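Linens and tables: notes on the striped placemats

The striped woven placemats have now been through a full winter of use in the Haverford dining room, and several members have asked how they should be washed, folded and stored. Tove Kirkegaard has looked after them since they arrived in March and has kept a record of each wash. Most of what follows is taken from her notes.

The stock stands at 183 mats, bought from Miltell in two orders. The second order was cut from a different roll and the stripes do not fall in quite the same places. This makes no difference on the table, but it matters when folding, and the two orders should be kept on separate shelves. The first has a small M inked on the reverse, near one corner.

Washing is simple. Shake each mat over the sink, then wash at 30 degrees on a short cycle with a slow spin. Use the plain liquid, half a cap for a load of 16. Powder tends to lodge between the threads of a basket weave and shows as a pale bloom on the darker bands. No softener. Dry flat on the racks; pegging leaves a pinch mark that takes a good deal of ironing to remove.

The cut edge is the weak point. A mat with a short fringe of loose ends is still serviceable and should not be trimmed, as every trim takes the cut closer to the next crosswise thread. If a thread has pulled out along more than a finger's length, put the mat in the repair box. Tove runs a line of zigzag stitch along the edge in a matching thread, and mats treated in this way last summer have held. 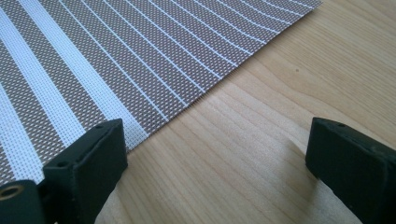

When laying a place, set the mat square to the table edge and leave two fingers of bare wood in front of it. The stripes are the easiest guide for this. Sight along one of the narrow white lines and turn the mat until the line agrees with the side of the table. The grain of the wood is no help, since it wanders, and lining up by grain is how we ended up with a whole row of crooked settings at the autumn supper.

Crumbs and grit should be wiped off the table before a mat goes down. The finish on the lighter tables is soft, and a grain of sand under a mat that is slid about during a meal will leave a fine line. Lift mats to move them. Existing scratches have been noted and need not be reported again unless they catch a fingernail.

Folding has caused the most disagreement. The supplier's leaflet recommends rolling. We tried rolling for one season and found that the mats would not lie flat for the first hour of a meal, with the corners lifting under the cutlery. Folding leaves a crease, but the crease falls in the same place each time and relaxes under a plate. The method now in use is as follows.

Lay the mat face up on a clear table, with the stripes running from left to right. Hold the near edge down with one hand. With the other, take the far edge and bring it towards you, keeping the cloth raised in a loose arch until the two edges meet. Only then let the arch down and press from the middle outwards. Pressing too early traps a second crease beside the first, and the mat will never stack properly afterwards.
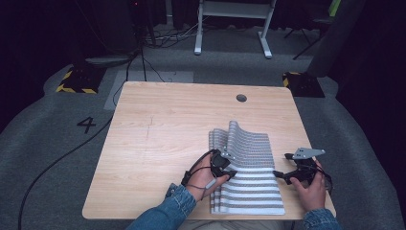

The stripes give a ready check. Once folded, the bands on the top layer should run parallel to those beneath wherever the two can be compared at the edge. If they diverge, open the mat completely and begin again. Tugging a corner into line stretches the weave on the bias — the mat then dries out of square after its next wash.

Stack folded mats with the creases facing alternate ways, otherwise the pile leans. A stack of 18 fits the lower shelf of the Dratidum cabinet with room for a hand above it. Taller stacks compress the bottom mats and make it difficult to withdraw one without disturbing the others. Leave the cabinet door ajar overnight after a wash day.

Replacement mats are on order in the taupe and white only. The table runners will stay as they are until the present stock wears out. Mats for repair can be left in the box by the linen cupboard on any Monday before four o'clock, with a pin marking the damaged edge.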